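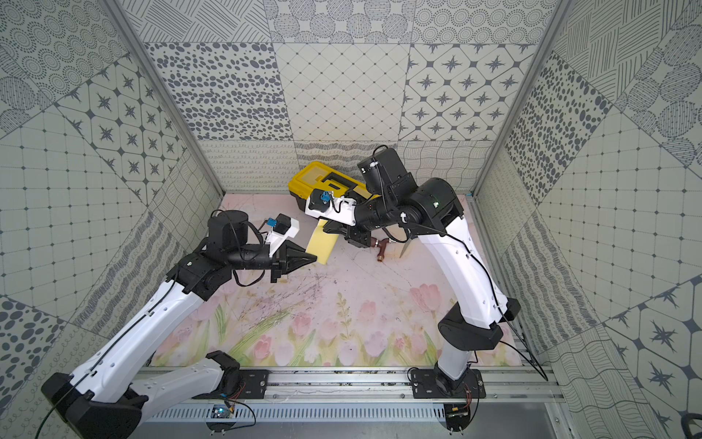
Fernside Makerspace, Tool Library and Workshop Team

4 min read

Section 4: Setting up the Dawber dehumidifier

The storage room stays dry enough for hand tools only if the Dawber is set up as described in this section. Read it through before moving the unit. Moving the unit takes two people.

Placing the unit

1. Stand the dehumidifier on a level floor, at least 30 cm from the wall on every side.
2. Leave it upright for 4 hours before switching it on if it has been carried or laid down.
3. Close the window and the door to the loading area.
4. Plug directly into a wall outlet.

CAUTION: Do not use an extension cord or a power strip. Do not run the unit with the rear filter removed.

Fitting the drain hose

1. Switch off and unplug the unit.
2. Pull out the water tank and set it aside.
3. Push the hose onto the outlet at the back and tighten the Finix clamp with a flat screwdriver.
4. Run the hose downhill to the floor drain. Check for kinks and dips.
5. Put the tank back. The unit will not start without it, even when the hose is in use.

Note: The old Tolimar clamps are a size too large for this hose. Do not use them.

Setting the humidity

1. Press POWER. The display shows the current reading.
2. Press the down arrow until the target reads 45.
3. Set the fan to LOW for everyday use. Use HIGH after a leak or when wet items have been brought in.
4. Wait one full day before changing the target again.

Cleaning the filter

Clean the filter every 1,000 hours of running time. The FILTER light comes on when this is due.

1. Unplug the unit and slide the filter out.
2. Vacuum both sides. If it is greasy, wash it in lukewarm water with a little dish soap.
3. Let it dry completely in the shade.
4. Slide it back in and hold RESET until the light goes off.

If the tank light stays on with the hose fitted, lift the tank out and check that the float moves freely. If it does, check the hose for a blockage. Enter any fault in the logbook by the door and leave the unit unplugged.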